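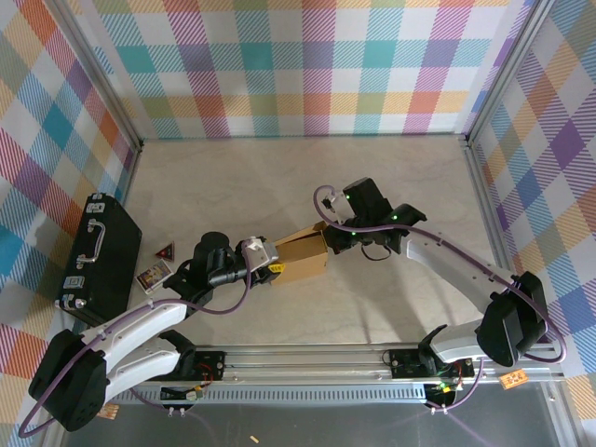
Both arms holding a carton with its flaps partly open, plaid-walled cell, Erurside.

Two-arm carton handling: collection status

The Heson set now stands at 1,731 accepted episodes. Each episode records joint positions and gripper commands for both arms, plus the fixed camera view. Episodes where one gripper lets go early are kept and tagged separately — the Kershaw policy trained poorly on successes alone.

Duangjai Chareonsuk has changed the reset procedure. Operators now move the floor objects every 50 episodes, and the suitcase counts as a floor object. The printed wall covering stays up until August, when a plain set will be recorded for comparison.

Open issue: 11 episodes from the Brodov import have the left and right arm channels swapped. Please do not train on them until version 2 of the index is posted.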